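FOR IMMEDIATE RELEASE

10 Sep 2026

Kimano Opens Combined Residence and Child Development Center at Tan Street

Kimano, a nonprofit developer and operator of service-supported housing, has opened Tan Street Commons, a rental residence with an on-site child development center for families leaving temporary accommodation. The building contains 30 apartments and a licensed early learning program. Both are operated under a single management agreement with Jovora, a nonprofit family services provider.

Construction was completed in June. Lease-up began the same month and is complete for all units except two, which are held in reserve for emergency placements. Households qualify on the basis of income and a written referral from a participating shelter or caseworker. There is no application fee and no minimum rental history.

Leases at Tan Street Commons are standard residential leases with an initial term of one year. They renew automatically unless the tenant gives notice. Participation in services is voluntary and is not a condition of tenancy. Rent is set as a share of adjusted household income and is recalculated once a year, or within one month of a documented loss of employment.

"The lease and the services are separate documents, with separate signatures," said Omprakash Pal, director of housing operations at Kimano. "A parent can decline case management and keep the apartment. A parent can also move out and keep the child care place until the end of the program year. We wrote both agreements so that a change in one does not trigger a change in the other."

Building Program

The residence consists of one-, two- and three-bedroom apartments on the upper floors. The ground floor houses the child development center, a staff office, a laundry room, a shared kitchen and a meeting room that can be reserved by residents. The center has its own street entrance and a second, controlled entrance from the residential lobby. Residents' access cards open the lobby entrance only during program hours and only for adults listed on a child's pickup authorization.

Mechanical systems for the two uses are separate. The child development center has a dedicated ventilation unit and can be heated or cooled independently of the residence. Sound-rated floor assemblies were installed between the center and the apartments directly over it. Corridor lighting operates on occupancy sensors, with a minimum level maintained overnight.

Finishes throughout the project were selected for repair by in-house maintenance staff using stock parts. Interior walls are painted in one color so that touch-up does not require matching. Storage follows the same approach, with open units specified in place of cabinets wherever the code allows. 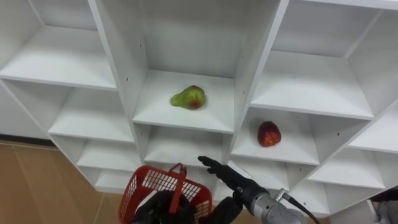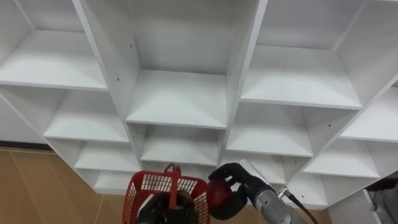
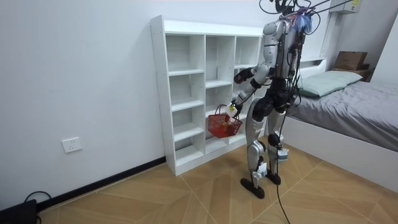

The furnishing standard for Tan Street Commons was prepared by Skodis, the project's interior planning consultant, and applies to the child development center, the meeting room and the staff office. It covers durability, cleaning, anchorage and replacement cost. Storage is to be white, without doors, and divided into compartments, as with the shelving unit in all three photographs; a child or a staff member can then see the contents without opening anything. Units in rooms used by children are to be fixed to the wall. Labels are to combine a word and a picture, and are to be placed at the height of the intended user.

"We asked for parts that can be ordered again in five years," said Taha Hegazy, project lead at Skodis. "A fitted cabinet with a failed hinge usually means a site visit and a custom order. A shelf board is a shelf board. The standard runs to a few pages, and most of it concerns dimensions and fixings."

Services and Child Care

Jovora provides case management, benefits enrollment, tenancy support and referral to health care. Its staff office is open on site during business hours, and a telephone line is staffed in the evening. Case managers carry a maximum of eight active households each - a limit written into the management agreement and reported to funders each quarter.

The child development center serves children from infancy through kindergarten entry. Places are offered first to Tan Street Commons residents, then to families on the Jovora waiting list, then to the surrounding neighborhood. Meals are prepared in the center's own kitchen. Developmental screening is offered at enrollment and repeated yearly with the consent of a parent or guardian.

Attendance records and tenancy records are kept in separate systems. Staff in one program do not have access to the other program's files without a signed release, and each release expires after one year.

Need and Selection

Kimano received nearly 386 referrals during the initial application period. Eligible households were ranked by family size match, length of stay in temporary accommodation and accessibility requirements, with remaining ties settled by random draw. Households that were not placed remain on the waiting list and do not need to reapply. They will be contacted once a year to confirm their details.

Vacancies will be filled from the waiting list in rank order within each apartment size. Changes in household composition should be reported in writing, as they may move an application from one list to another.

Reporting

Kimano and Jovora will publish a joint operating report after the first full year of occupancy. It will include rent collection, unit turnover, maintenance response times, child care enrollment and the number of households using each service. Data will be presented in aggregate form only.

About Kimano

Kimano develops, owns and manages rental housing for families with low incomes. It operates as a nonprofit corporation and contracts with independent service providers at each of its properties.

About Jovora

Jovora provides case management and early childhood programs for families in transitional and permanent housing.

Media inquiries and requests for site visits should be directed to the Kimano communications office. Referral forms are available to caseworkers through Jovora.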